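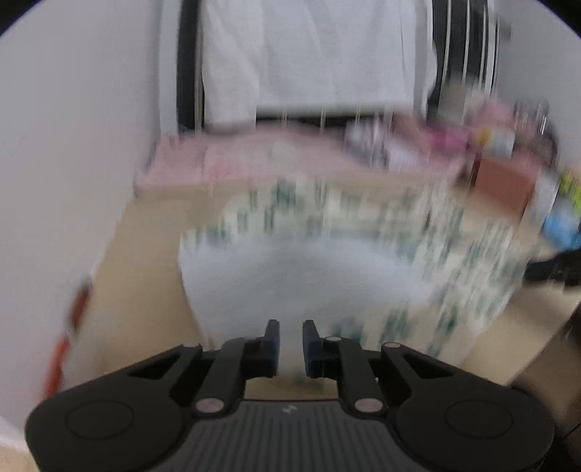
Hand-held gripper, pre-purchase check
Surnville site, June
Checked by: Iman Ashour
Copy to: Wissam Nasrallah (budget)

I've filled this one in as I went, so excuse the rambling. We're deciding whether to order more of these for the home tidying work or hold the money over for the arm.

1. Housing and end caps - OK
Both round caps sit flush. I gave the body a good squeeze and nothing creaked.

2. Linkage bolts - OK, with a note
All tight on Wednesday. I'd still like threadlocker added to the order, it's cheap and I'm sick of chasing bolts with an Allen key.

3. Finger pads - MONITOR
The blue pad is fine for now. Pads are the bit that'll eat the budget, so I've pencilled in 21 spares. Wissam, I know you said fewer, but have a look at what we went through last year!

4. Finger travel - OK
Opens and closes smoothly, no grit in it. Soft packages are the hard part (they sag just when you think you've got them), so I want any trial unit tested on bags as well as boxes.

5. Picture quality when moving - FAIL
Fast vertical moves smear everything past the fingers. The fingers stay nice and crisp, but that's not much help if you can't read the pattern on the thing you're picking up. Ask Tistanik if a shorter exposure is a setting or a paid upgrade before we sign anything.

6. Floor and trip hazards - ACTION
Cables off the floor before anyone walks about with a gripper in hand. Small colourful bits and bobs go in a tub unless they're on the pick list.

7. Quotes - PENDING
Prarach came in at $835 a unit, delivery included. Shehata is over $400 cheaper, but that's without pads or a carry case, and their lead time is 13 weeks. I lean Prarach.

Overall: fit for use, slow moves only. Don't raise the purchase order until item 5 is sorted. Wissam, can you chase Tistanik? I've left two messages.

I. Ashour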